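Surosdale Athletics Ground – grounds helpdesk
Ticket: Litter on infield, faded lane lines, goal position
Raised by: Ruba Majali
Assigned to: Ayman Metwally
Priority: Normal
Status: Open, waiting on contractor

Tuesday, 8.10 am – Ruba Majali
Three things from the weekend, all in one ticket as the form only lets me raise one at a time for the same area.

1. There is litter on the grass inside the track. The school group is in later this week and I would like it gone before then.
2. The lane lines are getting hard to follow. Two of the Janard coaches have said so now.
3. A goal has been left near the inside of the track. I don't know if it is meant to be there.

Grandstand side first.

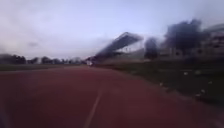

Pale bits on the grass, grandstand side. Can't tell from this what they are.

Tuesday, 9.35 am – Ayman Metwally
Thanks. I have split this into three jobs under the one number so nothing gets closed by mistake.

Litter: the bins were emptied on the usual round but the grass is not part of that round, it is on the pitch contract with Twal. I have asked them for a hand pick of the whole infield before they mow. If they mow first we will have shredded paper everywhere, same as in November.

Can you tell me if any of it is markers? The football lot use flat white ones and we have thrown those out before.

Tuesday, 11.20 am – Ruba Majali
Couldn't say for all of them. The ones I picked up by the long jump were paper cups. I didn't go right across. Please ask Twal to put any markers in the kit store and leave them there.

The other end is much the same, with bits on the grass between the goal and the track. Lane lines too, the inner one is fine but they get fainter as you go out.

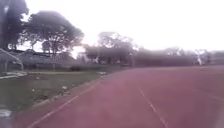
I would want the goal moved further in before anyone runs the inside lane at speed. It took four of us last time and the wheels were flat, so it will need lifting.

Tuesday, 2.05 pm – Ayman Metwally
Goal: I will get it shifted when the Twal crew are on site. Flestine say their teams have not used that end this month, so there is no clash. I have asked for the wheels to be pumped up as well.

Lines: the quote we had for a full re-mark was 4000, and that is not going through on a helpdesk ticket. A touch-up on the home straight only would come out of the repairs budget. I need a measured length for that. There should be a 50 metre tape in the kit store, left-hand shelf.

Tuesday, 3.40 pm – Ruba Majali
Tape found. I have put 60 metres on the form for the straight, which covers the worst of it. Form is in your tray.

Tuesday, 4.15 pm – Ayman Metwally
Got it. Litter pick is booked, 14 bags requested from stores. Leaving the ticket open until the goal has been moved and I have a date for the paint.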